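Netimano Community Help
Home > Clubs and Coursework > Two-Arm Projects

Second arm closes late during ring handover (student club project)

Posted by Kakakhel_Robotics_Club
December 10, 2023

Our club is preparing a two-arm handover task for the regional student showcase in March. One arm is required to pick up a flat ring from the floor of the cell and pass it to the other arm, which must then set it down on its own side. Both arms are fixed to one aluminum rail and are run from a single control program that the students wrote during the fall term.

The pickup stage is reliable. The handover stage is not. In a large share of our attempts the receiving gripper closes after the giving gripper has already opened, and the ring falls. The students have recorded 3,192 training steps for the current policy and would prefer not to discard them unless that is necessary.

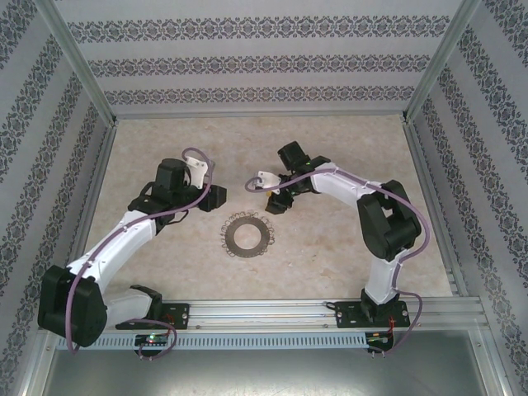

Tags: Handover, Timing, Student Competition

The ring is flat dark gray metal with a scalloped outer edge and an open center. The club selected it because the showcase rules call for a thin part that cannot be gripped from the sides of a tall body. It lies on the beige marbled floor panel between the arms at the start of each attempt.

We have already taken the following measures:
The receiving arm's approach speed was reduced.
The pause before release was lengthened.
All cable connections at both bases were reseated.

None of these changed the result in a lasting way. We would be grateful for advice on whether the fault is more likely to lie in the program or in the recorded demonstrations. The club meets once a week, and any procedure that can be completed in a single meeting would be especially welcome.

2 replies

Posted by Funham_Tech_Mentors

Our program supervised a similar entry last year and met the same difficulty. It is our view that a fixed pause before release should be removed entirely. A pause assumes that the receiving arm will always arrive on schedule, and students will spend many meetings adjusting a number that is correct only for one starting position of the part.

We recommend that release be made conditional. The giving gripper should open only when the receiving gripper reports that it has stopped closing short of its fully closed position. Most hobby servos used in schools can report position, and the check requires only a few lines of code. Please note that a thin ring leaves very little difference between "closed on the part" and "closed on nothing." Students should record both readings with the power supply they intend to use at the event, and should set the threshold between them.

The demonstrations may also contribute. If the students who recorded them worked in pairs, with one student operating each arm, the delay between the two students will be present in the data. We would ask the club to review more than 17 recordings and write down the moment at which each gripper begins to move. Where the receiving gripper starts late, the recording should be set aside. It need not be deleted.

The wrist camera view should be reviewed in the same session. Finger position should be confirmed with the gripper open and the work surface clear, so that later recordings can be compared against a known view. Both fingertips ought to remain visible at the lower corners, and the lighting should be noted. A shadow that reaches into the middle of the table can make a dark, thin part harder to separate from the surface.

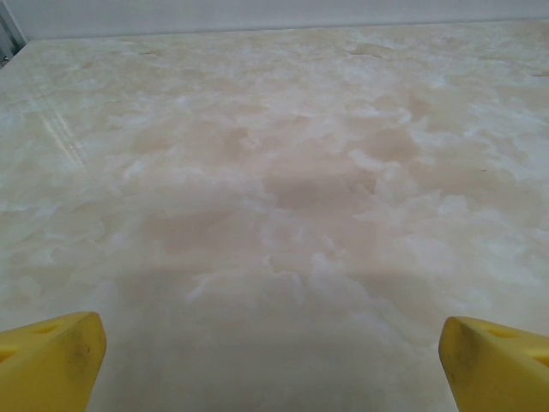
Fingertip Care

Rubbery finger surfaces collect grime with use, and marks at the front of the tip are common on club equipment. Tips should be wiped with a damp cloth and allowed to dry fully before a recording session. Solvents should be avoided unless the supplier of the fingers has approved them. A change in grip after cleaning is possible, and the position readings described earlier should therefore be taken again.

If the club retrains after these steps, we suggest keeping the present policy under a separate name. Judges at our event asked students to explain what had changed between versions, and a written record was of considerable help.

Posted by Visano_Lab_Desk

Agree with the above regarding the conditional release. Please also confirm that both arms are using the same clock. In our coursework the two controllers were started by hand and drifted apart during longer runs. Starting both from one command resolved the matter for us. We have not used a metal ring and cannot comment on the threshold.

Status: Open
Related topics: Setting a gripper threshold; Recording with two operators; Packing an arm cell for travel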